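# 木製作業卓「Bellano」

区分：共用工作室 備品(什器)
供給元：Sterkine
管理担当：設備管理室 Stefaniia Shevchuk
技術相談：Folke Fagerlund

## 概要

Bellanoは、共用工作室に据え付けている木製天板の作業卓です。組立、調整、採寸、書類を広げての打合せなど、机上で行う作業全般にご利用いただけます。天板は明るい色調の木製で、表面に艶のある塗装を施しています。小さなねじや座金を置いたときに見分けやすく、拭き取りによる日常の手入れが容易です。

従来の作業卓は塗装の剥離と脚部のがたつきが目立つようになったため、今年度の更新にあわせて本製品に入れ替えました。選定にあたっては、Rilovの鋼板天板の製品もあわせて比較しました。鋼板のものは耐熱性に優れる一方、部品を置いたときの音が大きく、仕上げ面に傷が付きやすいとの意見が利用者から寄せられたため、木製天板の本製品を採用しています。

## 仕様

| 項目 | 内容 |
|---|---|
| 品名 | 木製作業卓 Bellano |
| 天板 | 木製、艶あり塗装仕上げ |
| 天板幅 | 1,734 mm |
| 天板厚 | 39 mm |
| 高さ調整 | 脚部アジャスターによる(調整幅10 mm) |
| 固定方法 | 床面へのアンカー固定 |
| 付属品 | 固定用座金、補修用塗料、取扱説明書 |
| 電源 | 卓本体には備えていません |

高さの調整は床面の不陸を吸収するためのもので、作業姿勢に合わせて昇降させる機能ではありません。座って作業される方は、工作室備え付けの昇降椅子をご利用ください。アジャスターの操作は管理担当が行いますので、利用者ご自身で回さないようお願いします。

## 天板の特性

塗装面は平滑で、布や紙を滑らせて動かすことができます。反面、光沢があるため、天井照明が天板に映り込みます。細かな目盛りを読む作業や写真撮影の際に映り込みが支障となる場合は、艶のない作業マットを敷いてください。マットは管理室の窓口で貸し出しています。

天板には木製品に特有の色の濃淡や筋が見られることがあります。使用上の問題はありませんので、研磨や塗り直しは行わないでください。

塗装の耐熱性は高くありません。はんだ付け、ヒートガンの使用、加熱した容器の仮置きには、必ず耐熱マットを併用してください。刃物を使用する場合も同様に、カッティングマットを敷いた上で作業してください。

## 機器を据え付ける場合

天板に機器を据え付けるときは、事前に技術相談までご連絡ください。次の事項を確認のうえ、設置位置を決定します。

- 機器の質量および底面の寸法
- クランプ固定か、ボルト固定か
- 可動部がある場合は、その動作範囲
- 配線の経路および必要な電源容量

クランプは、締付け部の最大開きが天板厚の39 mmを十分に上回るものを選んでください。当て板の厚みも含めて計算する必要があります。金属の口金を塗装面に直接当てると圧痕が残りますので、必ず当て板を挟んでください。

天板への新たな穴あけは、原則として認めていません。研究上または業務上やむを得ない場合は、位置と径を記した図面を添えて申請してください。Steinar Eskildsenが構造上の支障の有無を確認し、可否を回答します。許可なく開けられた穴については、補修に要する実費を利用部署にご負担いただきます。

ケーブル類は、卓の縁から垂れ下がったままにしないでください。通路側に出る配線は、床用の配線カバーに収めるか、固定バンドで脚部に沿わせてください。

## 周辺の収納

細かな部品や消耗品は、樹脂製の収納箱に分けて棚に置いてください。収納箱はEgilssonのものを標準としています。箱の前面に所属と内容物を記したラベルを貼り、ラベルのないものは管理室で一時保管します。一時保管の期間を過ぎても申し出がない場合は、処分することがあります。

ウエスや保護用の布は、作業中に卓上へ置いていただいて差し支えありません。ただし、油や溶剤を含んだ布は自然発火のおそれがあるため、卓上にも棚にも残さず、蓋付きの金属容器に廃棄してください。

## 日常の手入れ

1. 切粉やほこりは、柔らかいブラシで掃き取ります。布で先にこすると、塗装面に細かな傷が付きます。
2. 水で湿らせて固く絞った布で、木目に沿って拭きます。
3. 油汚れには、薄めた中性洗剤を使用します。洗剤が残らないよう、水拭きで仕上げます。
4. 乾いた布で水分を取り除きます。

アセトン、シンナー、塩素系漂白剤、研磨剤入りの洗剤は使用できません。接着剤が付着した場合は、無理に削り取らず管理室までお知らせください。粘着テープを貼ったまま長期間放置すると、剥がす際に塗膜が浮くことがあります。位置決めの印にテープを使う場合は、弱粘着の養生テープを選び、作業の終了後に取り除いてください。

窓に近い卓では、日射によって天板の色が徐々に変化します。同じ場所に物を長く置くと跡が残りますので、使用しない道具や箱は棚にお戻しください。

## 定期点検

管理担当による点検は6か月ごとに実施しています。点検項目は、アンカーの緩み、脚部の傾き、天板の反り、塗膜の剥がれの四点です。次回は7月を予定しており、対象となる卓は工作室の掲示板でお知らせします。点検中の卓は使用できません。据え付けた機器を動かす必要がある場合は、利用部署に個別に連絡します。

点検の時期にかかわらず、ぐらつきや異音に気付かれたときは、作業を止めて管理室までご連絡ください。

## 利用申込

利用を希望される方は、所定の用紙に氏名、所属、作業内容および利用期間を記入し、管理室の窓口へ提出してください。初めて利用される方には、Siyabonga Bothaが工作室の利用規則と避難経路について説明します。説明を受けていない方のみでの利用はできません。

長期にわたって機器を据え置く場合は、年度ごとに更新の手続きが必要です。更新の申込がない場合は、利用終了として撤去をお願いします。撤去後は天板の状態を管理担当とともに確認し、清掃を済ませてから返却してください。

本製品の追加導入に関するお問い合わせは、調達担当のBent Kvaranが承ります。他室への設置をご検討の場合は、搬入経路の幅と床の材質をあらかじめお調べください。

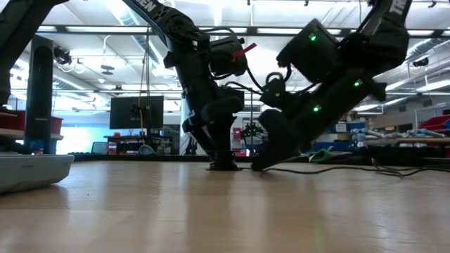

共用工作室の木製天板(艶あり仕上げ)。左奥は棚に置いた赤い収納箱。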